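How Engineers Compare Robot Grippers
By Walter Muñoz
In: Machines, Ages 9 to 12

A gripper is the part of a robot that holds things. It sits at the end of the arm, where a hand would be. Some grippers have two fingers that close toward each other. Some have three. Others have no fingers and use suction cups.

The same arm can do very different work depending on which gripper is bolted to it. Before a team builds a robot, it has to choose one. At the Jikine workshop, this is done with a comparison test.

What is being tested

The workshop is comparing two finger pads this season. They have the names Pilness and Bruvard. The Pilness pad is soft and bends a little when it presses on something. The Bruvard pad is stiff and has fine ridges.

A soft pad touches more of an object's surface. This spreads out the force. A stiff pad touches less of the surface but does not twist as easily when the object is heavy.

The force that stops a held object from sliding is called friction. Friction depends on two materials, the pad and the object. A pad that holds a glass jar well may slide on a wool sock. For this reason the test uses many kinds of objects.

Why use a hand-held gripper

In the first part of the test there is no robot arm. A person holds a tool with gripper fingers on the front and a camera fixed to it. The person moves the tool to the object, closes the fingers, lifts, and lets go. The camera records each try from close to the fingers.

An arm adds problems of its own. It may stop a little too far to the left, or arrive too fast. If the object falls, it is hard to say whether the arm or the pad was at fault. A person can line up the fingers by eye, so most of the failures that remain come from the pad.

The second part of the test puts the same fingers on an arm. The arm is run by a controller, a computer that tells each motor how far to turn. The workshop uses the Cheung controller for both pads, with the same settings.

What makes the test fair

A fair test changes one thing and keeps the others the same. In this test the pad changes. The table, the objects, the lights, and the closing force do not.

Each pad gets 50 tries with each object. A try counts as a hold if the object stays between the fingers for 15 seconds. Wálter Mamani keeps the score sheet. He writes H for a hold, S for a slip, and M for a miss, which means the fingers closed on air.

By October the sheet had 984 tries on it. Tries with the wrong pad fitted were crossed out and done again.

Hard things and soft things

A stiff bar has flat sides that do not move when the fingers press on them. The fingers only need to open wider than the bar and close straight. Cloth is different. It folds, and its shape changes each time it is put down. The fingers have to pinch a raised fold, and the camera has to be able to see one.

Baskets add a third problem. The wall can get in the way of the fingers, so the tool must come in from above or at a slant.

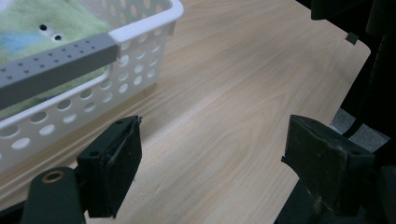

Why do gripper pads need to be replaced?
Pads rub against objects every time the fingers close, and the rubbing slowly changes their surface. A pad with a changed surface may not hold as it did when new, so its later scores cannot be fairly compared with its early ones.

Try it yourself

You need two clothespins, a strip of rubber cut from an old balloon, tape, a pencil, and a sock.

Tape the rubber inside the jaws of one clothespin. Leave the other one plain. Lift the pencil with each clothespin, then lift the sock. Do the same number of tries with each one and write H, S, or M after every try. Hold the clothespin in the same way each time.

Words to know

Controller: the computer that tells the motors what to do.
Friction: the force that resists sliding.
Pad: the part of the finger that touches the object.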